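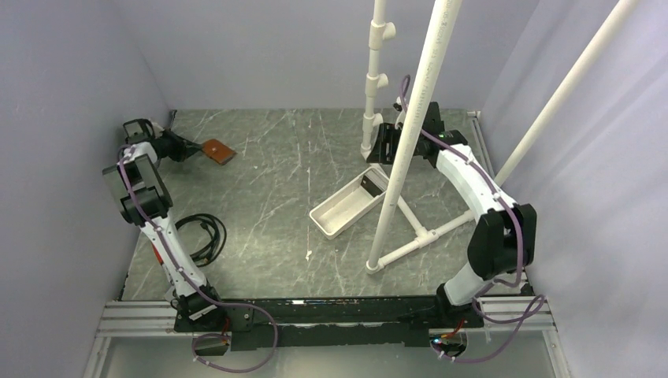

White tray with low slanted sides, center of the floor.

Monday, August 29, 2022

The drop tray by the front door has been through three versions since May. The first was a Filtholm bowl, round, with a steep rim. Coins collected at the bottom and the keys went on top of them, so getting the coins out meant lifting the keys first. It lasted eight days.

The second was a Bokden box with a lid. The lid was the problem. A container that has to be opened gets things placed on it, and by the end of the first week there was a layer of receipts on top and nothing inside.

Version three is an open rectangular tray in white plastic. The sides are low and slanted, and a flat object can be slid up and over them with one finger. White also helps with small dark items, which tend to vanish on a gray surface. I have no strong opinion on the material. Plastic wipes clean and makes more noise than felt when keys land in it.

Placement matters more than I expected. The tray stays in the middle of the shelf, with clear space on both sides - pushed against the wall, it loses one usable edge. Tùng Thân, who reads these posts and corrects them, keeps his on the floor of a closet. I would not.

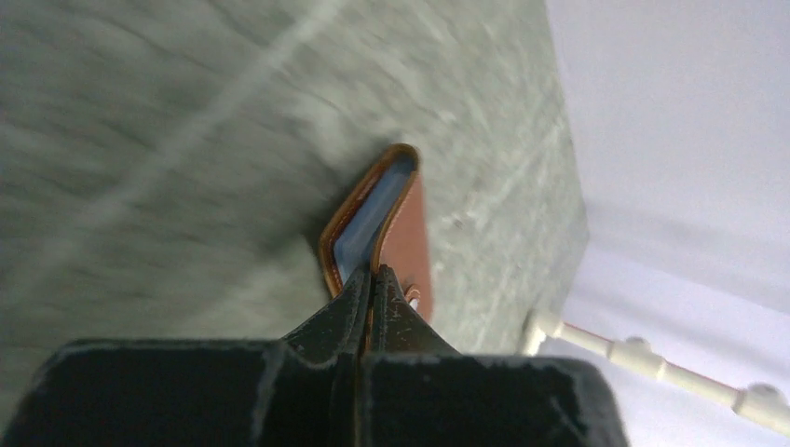
Wallets are the reason I started measuring any of this. My Park bifold is 8 mm thick empty and went well past that before I cleared it out in May, mostly loyalty cards. A thick wallet springs open when set down and takes up twice the floor of the tray. Folded leather does this by degrees: the brown one here is only partly open, and the rounded V at the top of the fold already makes it much wider than it would be lying shut. The pale blue lining is a good choice, for the same reason as the white tray. Dark cards show up against it.

Current rules for the tray are keys on the left, wallet flat on the right with the fold toward the wall, coins in a jar elsewhere. Receipts go in the recycling on Sunday. The Ciketti key hook is still in its packaging and will get its own post once I find the right wall anchors.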